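Call for Participants: Laltenley Exchange Circle on Teaching Across Cultures

The Laltenley Exchange Circle is looking for 15 educators to join its next online cohort, starting in February. We bring together people who work with international students, study abroad programs or multilingual classrooms and give them time to learn from each other. If you have ever left a meeting wondering what your colleagues overseas really heard you say, we would love to meet you!

Each participant is paired with a partner from another country. You will trade short teaching stories, visit each other's classes by video and write up one activity that others can borrow. Our shared library, Seltamau, already holds 300 of these, and it is a joy to browse.

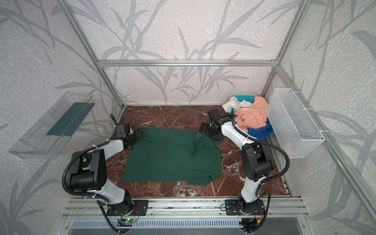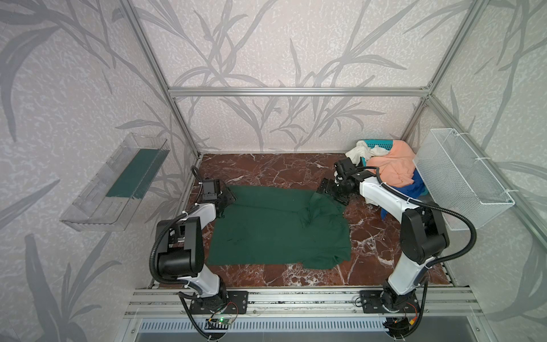
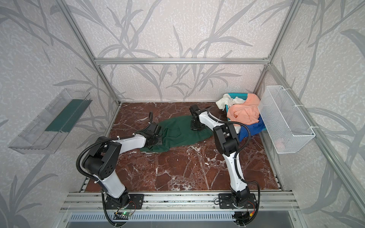
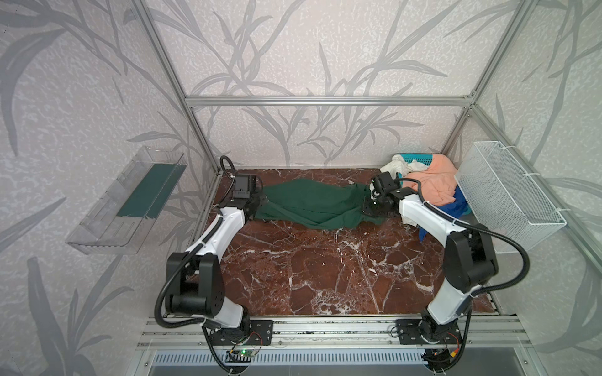 Group sessions run for 2 hours every other week and are led in English, though partners are free to work in any language they share. We keep them hands-on. One favorite warm-up asks everyone to write down what a gray leaf pattern on a wall, makes them think of – a hotel lobby, a grandmother's hallway, a dentist – and then to compare notes with a partner. The answers are wonderfully far apart, and the talk that follows usually runs past the break.

Who can apply: teachers, advisers, trainers and graduate students, from any country and any subject. You need a steady internet connection and some contact with learners during the program. Earlier experience abroad is welcome but not required.

There is no fee. The Baumgart Fund covers all materials, and participants who finish receive a certificate from Pisar College.

To apply, send one page about a moment in your teaching when two sets of expectations met, plus your time zone. Please put call number 1483 in the subject line. Applications close at noon on the last day of November, and we reply to everyone.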